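From: Ewurabena Amoah
To: zolbridge-collect
Date: Saturday, November 5, 2022
Subject: Re: [zolbridge-collect] jackets, bad starts, and the reject pile

Quick one, I have a train in a bit. Answers inline, then some stuff at the bottom that everyone collecting cloth should read please.

> On Thursday Dede Eshun wrote:
>
> Hi all,
>
> Three questions before I do another block of folding at home.
>
> 1. Of my last upload 19 takes came back rejected, and the reason code on nearly all of them is just "START". What is START? I begin with the gripper over the garment like the sheet says.
>
> 2. Are puffy things in or out? The Estix list says "outerwear, light". My aunt's quilted jackets are light but they don't fold flat, they spring back up the minute I let go. I don't want to do a whole evening of those and have them thrown out.
>
> 3. Do I have to strip the bed to something plain? The June notes said plain background, the newer ones don't mention it at all.
>
> Also the Protance uploader hung on me again, same as last time, sits at the final file and does nothing.
>
> Dede

> What is START?

It means the fingers were already closed, or already touching cloth, when the take begins. The checker wants the pads open with a gap between them for the first couple seconds. I looked at a handful of yours and that's all it is - you grab too fast. Nothing wrong with the folds themselves, some of them are really nice. Open, hover, wait, then go. Redo maybe half, dont bother with the socks, we have plenty socks.

> Are puffy things in or out?

In. Very much in. Ignore "light", whoever wrote the Estix list was thinking of windbreakers. The policy is bad at anything thick right now. It learned on t-shirts and dish towels so it expects the pinch to close to almost nothing, and then it meets a quilted sleeve and squeezes and lets go and squeezes again. We need people who pinch a fold of the padding and *hold* it while they move. If it springs back, fine, press it down and carry on, leave that in. Don't cut the takes where you have to try twice! Recoveries are the part we have least of.

One garment per take. Zipper up or down, doesn't matter, mix it. Cords and toggles leave as they are, don't tuck them in first.

> Do I have to strip the bed to something plain?

No. June notes are dead, somebody please delete them from the wiki (I thought I had). Plain backgrounds gave us a model that worked on plain backgrounds. Patterned sheets, busy rooms, all good. The only thing I'd ask is that the garment is a different enough color from what's under it that a labeler can find the edge without zooming in. Pasting one so you can see what I mean, pads open, garment laid out any old way, sheet with loads going on: 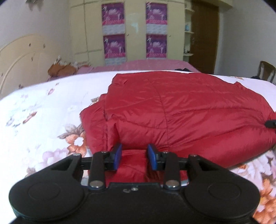 *Red puffer on a floral sheet, pads open at the near edge of the jacket.*

Note the jacket isn't neat. A bit crumpled and bunched toward the gripper, which makes a good starting pose. If every take starts from a jacket smoothed out like a shop display we learn nothing about Tuesday's laundry. Throw it down differently each time. Turn it round too, we have way too many with the collar pointing away.

Uploader: known. It's the checksum step, it isn't hung, just slow with no progress bar. Leave it alone and it'll finish. If you kill it you get a half session on the server and I have to clean those out by hand, did 2 this week already, please don't. If it really sits there overnight, write to me directly, not the list.

OK for everybody, where we are on cloth:

- thick outerwear: 42 good takes, target is 83, so a bit past half way
- towels: done, stop sending towels
- pants: fine, could use more jeans
- bed linen: hold off, the label set isn't settled

Wipe the finger pads before you start. Lint builds up and then slippery stuff like nylon slides out, and the take looks like operator error when its really fluff. Check the screws on the finger arms too, mine had worked loose and I had a whole afternoon where one finger lagged behind the other. Had to bin the lot.

And name the session for the garment, not the room. "bedroom2_final" tells me nothing. "puffer_red_01" is perfect.

Someone asked off-list whether the Carrier case needs to go back with the gripper. Yes, with the foam.

Dede - if you can do the jackets this weekend thats great, otherwise whenever. Different colors if your aunt has them. I'll run the checker Monday and send you the codes the same day so you're not waiting.

Got to go,
Ewurabena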